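3.2 Reading the tabletops

I'll admit I came to this project thinking a table was a table. My earlier work was on chairs, where people have strong opinions and will tell you about their backs for an hour. Tabletops get very little of that. People put things on them. So when the Jarnska household survey came in with 109 tables in it, I expected to spend a week on size and height and then move on to the storage pieces (which I'd been looking forward to!).

The survey had other ideas. We'd left one open box at the end of the form, "anything else about the surface", and it filled up with talk about grain. People wrote about faces in the wood, rivers, a map of a lake they used to visit. One person had eaten breakfast beside the same knot for years and was quite put out that the form had no place to draw it. I went back and read every comment with a cup of tea and a highlighter, and by the end I had a rough vocabulary going, mostly borrowed from the people who'd filled in the form.

I kept their words wherever I could. "Plain" is grain that runs along without much happening. "Wavy" is long lines with a gentle rise and fall to them. "Figured" is where the lines tighten up and start to curl, and an "eye" is a closed loop, knot-like or otherwise, that you'd notice if you sat down in front of it. A single top can be more than one of these, and the pale ones often are. Figure 4 is the one I kept beside me while coding the rest, as it has long wavy lines and a good clear eye in the same small area. 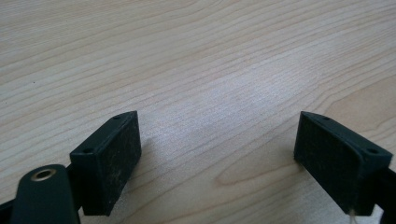 Figure 4. Pale beige wood surface, coded "wavy" with one "eye" (the oval loop at lower right). Faint pinkish and greyish streaks were noted under colour.

3.3 Colour, shine and other headaches

Colour was harder. My first go had 6 colour groups and I couldn't get the pale end to behave. Cream, beige and blond kept swapping places depending on the time of day I sat down to it, so in the end I folded all three into "light" and put any pink or grey in a separate notes column.

Shine gave me trouble too. A bright patch in a photo might be the finish, or it might just be where the window is, and I didn't want to guess. I only scored shine where the owner had written something about it. That left a lot of blanks, and I've kept them as blanks in the tables in Section 4.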